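Renda Recipe Notes

Renda is a plain text collection of home recipes, typed up from handwritten cards and cleaned so that the amounts and units can be searched. Version 3, released 16/04/2022.

Contents

recipes.csv holds one row per recipe, 750 in all. The columns are id, title, servings, source_card and notes.
ingredients.csv holds one row per ingredient line. Join it to recipes.csv on id.
units.csv lists the 11 units that remain after cleaning, with their metric values.

How it was made

Ankica Jurić and Teemu Riihimäki typed the cards. Vlasta Stan checked the spelling of dish names. Where a card gave no amount ("salt", "some flour"), the amount field is blank and the original wording is in notes. Cups are US cups. Oven settings given only as "low" or "hot" were left as written.

Changes in this version

Split "butter or lard" lines into two rows with the same line number.
Removed duplicates from the Urkomska cards.
Fixed the servings column, which had shifted by one row after id 412.

Known problems

Bowl and pan sizes are not normalized. "Large bowl" can mean anything, and the utensil field should not be used to work out batch size. Cards from the Omerović box are missing their second side in a few cases.

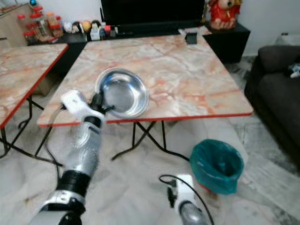
Round metal bowl on a folding table with a marble-patterned top.

License and contact

Free to use with credit to the Renda notes. Send corrections to Shirley Rudd with the recipe id in the subject line.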